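Hand-held gripper: pads slipping on smooth rounded objects

Posted 9 April 2019 by benchrig_h

I am comparing two finger sets on a hand-held gripper, the Grarkero flat plates and a softer set from Adside. The flat plates hold boxes well. On anything with curved sides they let go during the lift. Squeezing harder only makes the object turn. Is this a pad problem or a finger angle problem?

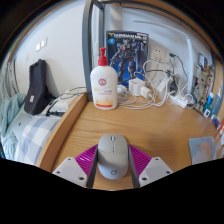 The body and the camera stay the same for both sets, so only the fingers and pads change. I have done 101 lifts per set and most of the failures are with the flat plates.

Guo_rigs

Pad first. Flat plates touch a curved side along a narrow strip, so the object pivots about that strip. Fit a thicker, softer pad and repeat the same lifts before you alter the angle. Also check where you grip along the length. If you are ahead of or behind the centre of mass it will tip whatever the pad is made of. Wipe the pads every 10 lifts, as dust changes the grip a good deal.

tallow547

had the same, bought the Adside ones, fine now

Hamcombe Workshop

Agree on pads. I would add that the screws on the plates work loose. Ours needed tightening after around 2000 cycles, and a loose finger looks exactly like slip on the video.

Comments

m_orrel: Which hardness of pad? The softest I tried tore by October.

Guo_rigs: Medium. Very soft ones tear at the corners.

benchrig_h: Screws were tight. Ordering pads.

Contact us | Terms of use | Back to top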